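How to clean and sort your spice tins

I write this page for people who have a spice drawer like mine was in January. I had moved from a bigger flat to a smaller one in Tornley, and all the spices came in one shopping bag. After I unpacked them I found two cumins, a nutmeg without a lid, and a fine orange dust on everything. It took me one afternoon to make it right. Now I do the same job two times a year and it is much quicker.

What you need

A soft cloth, a second cloth for drying, a dry pastry brush, a few bins or boxes to sort into, a pencil, and some small paper labels. I use the Flendar labels because they come off without leaving glue, but any removable label is fine. You also need a table with a smooth top. Spice powder goes into the grain of a wooden table and stays there, and paprika and turmeric are the worst for this.

Step 1. Empty everything

Take out all of the spices, also the ones you are sure about. Put them on the table and wipe the shelf or the drawer while it is empty. Leave it open to dry while you work. I line my drawer with a Gagnon mat, the thin ribbed kind, and I wash it in the sink at this point.

Step 2. Clean one tin at a time
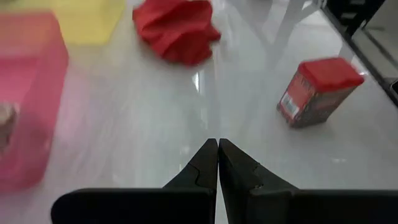 Printed tins need more care than glass jars. The colour on a tin is only a thin layer, and if you rub it with a scouring sponge it will come off at the corners first. I keep one cloth only for spices and I do not use it for the dishes afterwards. Mine is the red one lying in a heap beyond the tin, and I chose a strong colour on purpose, so that paprika stains do not make me sad. Wring the cloth very well before you touch the tin. If there is a barcode sticker on the side, like on this one, you can leave it or peel it off slowly from one corner. Under the sticker the print is sometimes a little brighter than the rest.

Use the dry brush for the place where the lid meets the body. Powder collects there, and a damp cloth only turns it to paste. Brush with the lid closed first, then open it and brush the inside of the rim. Do not rinse the tin under the tap. Water goes into the seam at the bottom and you will see rust there some weeks later.

Step 3. Smell and decide

Shake a little of the spice into your palm and rub it with a finger. A good spice smells right away. If you must put your nose into your hand to find the smell, it is too old for cooking. It will not hurt you, but you will use three spoons where one should be enough. Whole spices keep longer than ground ones. I threw away 13 containers the first time, and I kept 20.

Also look if the powder moves freely. When it has made hard lumps, some steam has come inside, and I would not keep it.

Step 4. Sort into bins

I sort by how I cook and not by the alphabet. One bin is for the everyday spices, one is for baking, and one is for the things I use with meat and stews. Coloured plastic bins are practical because after one week you remember the colour and you do not need to read anything. Mine are from Atar and they were cheap.

Smoked paprika was a difficult one for me. I put it first with the everyday spices, next to the sweet paprika, and two times I took the wrong one for a goulash.
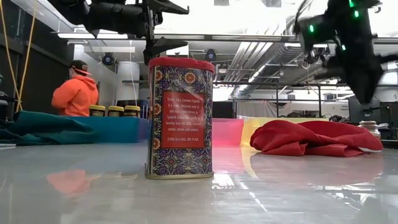
Now it lives with the stew spices and the mistake has not happened again. If you own two spices with nearly the same colour, I recommend you do the same and keep them in different bins.

Step 5. Label and put back

Write the month of opening on a small label and put it on the bottom of the tin, where it does not cover the print. Use pencil, as ink becomes blurry when your fingers are oily. Tall containers go at the back and low ones in front. Keep the bins away from the stove and the dishwasher. The cupboard above the stove looks very handy, but heat and steam come up there each time you boil pasta.

If you have refill bags, close them with a clip and stand them behind the tin they belong to. Finish the tin completely and brush it out before you fill it again.

Page updated 7/6/26. I have added the part about refill bags after several readers asked for it.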